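Grodora Recipe Text Collection

README, second version

Grodora is a collection of home recipes written as plain text. The recipes come from the readers of Citside, a neighborhood newsletter, and were typed again by hand for this collection. There are 1,353 recipes in total. Of these, 238 are about storing and reheating food that was cooked the day before, and this part has its own folder with the name leftovers.

Every recipe is one text file. The first line is the title, the second line is the number of portions, and after an empty line the ingredients begin. The steps come last. We kept the words of the readers also when the grammar was not perfect, but we corrected the spelling of ingredients so that a search can find them. 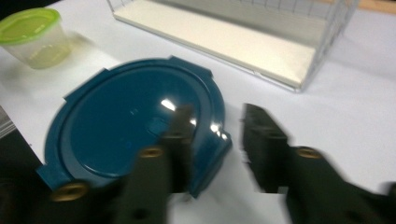 Which units are used in the files?
Both cups and grams appear, because we left each recipe in the units of its writer. The file units.txt gives the conversion table we recommend.

Known problems

Some recipes say only "a little salt" or "bake until ready". We did not replace such words by numbers. In 45 files the number of portions is missing and the second line has only a dash. The soups are too many compared with the desserts, as the newsletter asked for soups two winters one after another.

No recipe is longer than 2,000 words. Longer texts were divided into two files, and the second one has the letter b at the end of its name.

The times for keeping food in the refrigerator are the opinion of the writers. Please do not use them as safety advice.
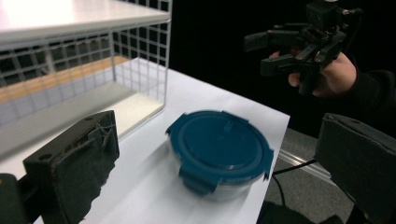
Can I print the recipes in a school cookbook?
Printing is allowed for schools and clubs if the name Grodora stands on the first page. For a book that will be sold, please write to Futance before, who keeps the rights list.

Changes in this version

Double recipes were removed from the bread folder. The Nanayakkara folder, with family curries and rice dishes, is new. It was added in September and the index already includes it. Corrections are collected during the week and entered on Friday.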